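Progress report to the Broltell Fund
Student Robotics Club, Gronamico Technical High School
Reporting period: first half of the grant, ending in October
Project: Picking up soft things

1. Where the project stands

The grant pays for a year of after-school work in which students collect grasping data with hand-held grippers and use it to train a small arm. At the halfway point the collecting is on schedule, the training is behind, and spending is under budget. The reasons for the delay are in section 4.

The club now has 7 regular members, most of them juniors. Two were in the club last year and already knew the build. The rest learned it during the first weeks, by taking one gripper completely apart and putting it back together. That took longer than planned, but the students now do their own repairs.

2. Equipment

Both grippers bought with the first payment are in use. The fingers are printed in the school shop and the grip pads are glued on by hand. The first batch of pads peeled at the tips after a couple of weeks. We changed the glue and started sanding the finger face before bonding, and the second batch has held so far.

The arm came from Parneo in one shipment, except for the power supply, which arrived later and had the wrong plug. The replacement was free. The arm is bolted to a bench in the physics prep room, and students may run it only with an adult present and the stop button within reach.

We have not bought the second laptop. The one we have is slow with video but it works, and we would like to decide after the next round of training.

3. Data collection

The proposal listed 4 groups of objects: towels, bedding, clothing and bags. Towels and bedding are finished. Clothing is under way and bags have not been started.

Students asked to add padded jackets to the clothing group. A padded jacket changes shape when it is squeezed and the fabric is slippery, so where the fingers close matters a lot more than it does with a towel. We agreed to the change and dropped socks to make room.

Each session produces around 30 usable recordings. A recording is thrown out if the gripper leaves the view, if the student talks through a restart, or if the log file and the video do not line up. The last problem was common at first. It is now rare, after one student wrote a short script that checks the files before anyone goes home.

Sessions are held partly at school and partly in students' homes, with a signed form from the family. The home recordings have much more variety in fabrics and lighting, and we plan to keep doing them.

4. Problems

Training started late. The power supply accounts for part of this. The rest was our own mistake: the early recordings were saved under two different naming systems, and sorting them out used up several meetings. There is now one naming sheet taped inside the equipment cabinet.

The first trained model can pick up a folded towel from a bare bench. It does badly with the same towel on top of a blanket, where it often closes on both. Students think it needs more examples of cloth lying on cloth, and we are collecting those now.

The planned visit to the Valcárcel workshop was put off because the bus was not available. We are asking for a new date.

5. Next half

Finish clothing and start bags. Retrain with the cloth-on-cloth recordings included. Run a test of 100 picks on the arm, with the results written up by the students and sent to the Fund along with the final accounts. We also ask for permission to move the unspent travel money to printing filament and pads, which are being used up faster than we budgeted. A reply before the winter break would let us order in time for the first meeting after it.
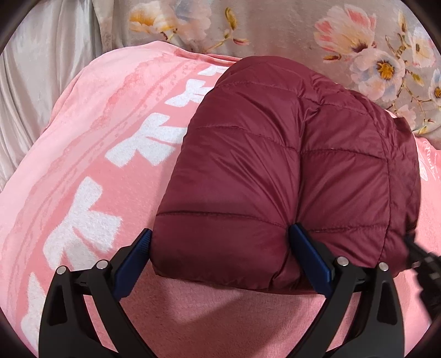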